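Monday, September 18, 2023

Back on the Mumitura bench with the hand-held gripper, Merska task again (pick up the sheet, fold it, into the white bin). We're at 477 demos now, 46 of them from this morning, and my wrist would like a word. I threw out the ones where I closed the fingers too early — you can feel it in the trigger right away, so I've started calling "bad" out loud and marking them as I go. Much quicker than digging through replays afterward!

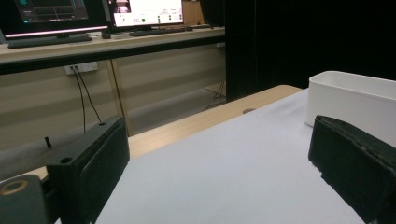

The thing I keep fighting is speed. When I get comfortable I get fast, and the policy we trained on my fast ones overshoots the near corner and pinches air. So the afternoon batch was all slow approach, pause, close, lift. Boring, but the replays look way smoother.

Bendis wants 1176 by December, fine, but I'd like to train on the slow ones alone first and see if they beat the mixed set. Last run on the Opoku arm was 92 tries and most of the misses were at the grasp, hardly any at the drop.

To do: retape the grip handle, redo the calibration before the next batch, ask about a lighter battery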